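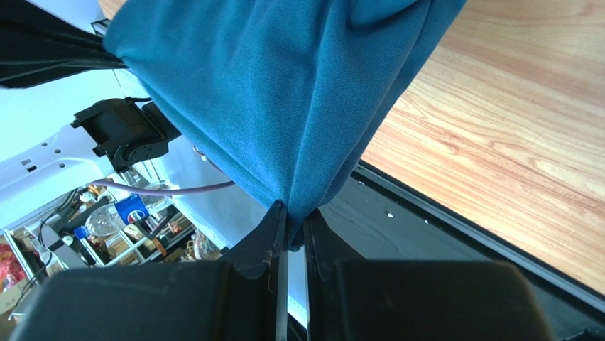 Folding is a waste of a Tuesday night, according to Vikas Chaturvedi, who wrote to me after my last column. Shirts get worn either way, he says, and wrinkles fall out by noon. I disagree. A shirt wadded in a drawer has to be dug for, and the digging ruins whatever lies on top of it.

My own rule is to take one piece from the basket at a time and finish it. A teal piece lying up against white mesh doesn't need sorting first.
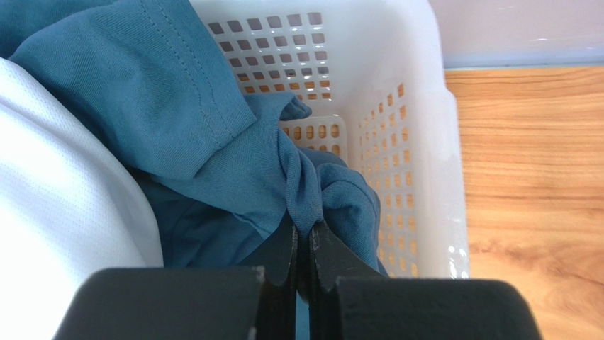

## Stacks, and where they go

I fold on a bare table, flat, and keep the stacks low. Navy on pink is fine. Sorting by color is for stores.
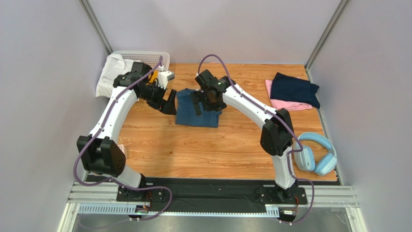

Two pieces to a stack is plenty for me, and I carry them to the drawer as I go. The whole job takes 20 minutes. Chaturvedi can keep his wrinkles.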